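The museum in Stidby owned one masterpiece, and it was upside down.

This was established in January by the new curator, who had been hired to write the labels and had made the mistake of looking at the things the labels were for. The painting was a Gaillard. It hung at the end of the long gallery, 90 inches of gray and ochre called *Harbor at Evening*, and generations of Stidby schoolchildren had been marched up to it and told to admire the reflections.

"The reflections are the boats," said the curator.

The director asked her to close the door.

He was a man who had come to art from municipal parking, and he liked a problem that could be painted over. He pointed out that the museum shop held 2,904 postcards of the harbor the way Stidby knew it. He pointed out that the tea towels matched. He asked whether a sunset was really so particular about which way it went.
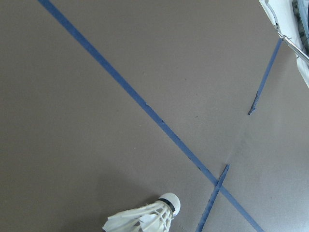
*Gray ground, blue line.*

The curator said that Gaillard had signed it. The signature was in the top left corner, and it was also upside down, and the official guidebook described it as "a flight of gulls."

"People love those gulls," said the director.

They sent for an expert from Tonholm, where there was a university and therefore a supply. He stood in front of the picture for an hour with his hands behind him. Then he bent over and looked at it between his knees, which the guard had never seen an expert do, and came up pink. In his opinion the work was upside down. In his further opinion it was a good deal worse the right way up.

He was correct, too. They tried it that night after closing, with the ladder and the good gloves. With the boats on top, the picture was a competent harbor on a dull evening, the kind of thing a dentist buys. Turned over again, it became mysterious. The masts hung down into a sky that had weight to it. You felt something had been lost out there, and that it might have been yours.

"Well, he didn't mean it," said the curator.

"Do they have to?" said the director. It was the first interesting thing he had ever said to her, and it annoyed her for days. 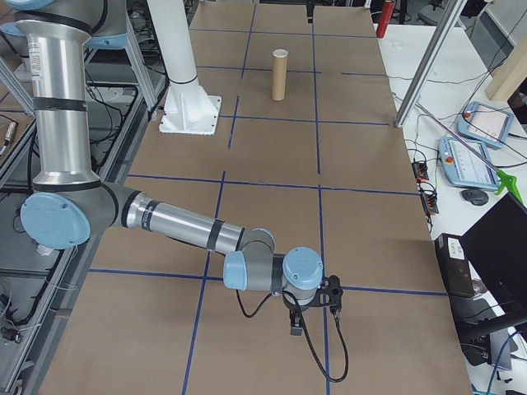 Which way up should a painting hang if the artist left no instructions?

The signature is the usual guide, followed by old photographs, labels on the back and the direction in which the paint has dripped.

The curator wrote that much for the new wall text and got stuck. The drips on the Gaillard ran toward the ceiling. Any child who could read would look up, and some of them would have a grandmother with the tea towel.

Meanwhile the museum in Jenby heard. Jenby had a Gaillard of its own, a small one, with a cow, and had put up with 13 years of Stidby's brochures. It offered, as a neighbor, to lend its cow for comparison - the cow being, its letter noted, the correct way up.

The director read this letter standing. Then he went down to the shop, turned one of the postcards over in his hand a few times, and came back with the look of a man who has found a second level of parking. 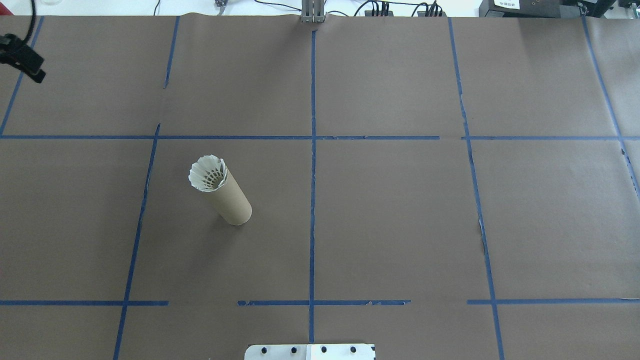

*Brown paper and blue tape.*

The painting was rehung in the spring on a pivot. At 5 every afternoon the guard gives it half a turn, and there is a line for it. The guidebook still has the gulls, although they are now listed as seasonal. The postcards did not need reprinting. They only needed a small arrow, and the curator draws those on herself, in pencil, whichever way she feels that morning.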